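Feb 21, 2019

I want to write a little about my table, because I look at it every day and I never say thank you to it.

I bought it in Flitcombe two winters ago, from a man who was closing his office. He asked for 25 and I paid 21, plus the bus ticket.

The top is pale, between cream and beige. When I work late I follow the wood lines with my eyes and forget what I was doing.

My rule now: 15 minutes before dinner, everything goes back on the shelf. Pens, letters, the Eklund lamp also.
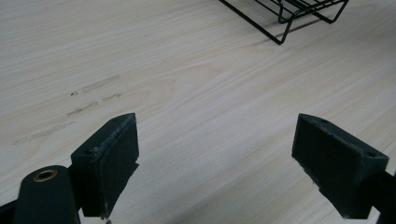

My favorite part is the wide oval near the middle, where the lines make a turn. My old table was dark brown and showed every bit of dust.

Next week I will look for a chair. It must be light wood too, but I am not in a hurry.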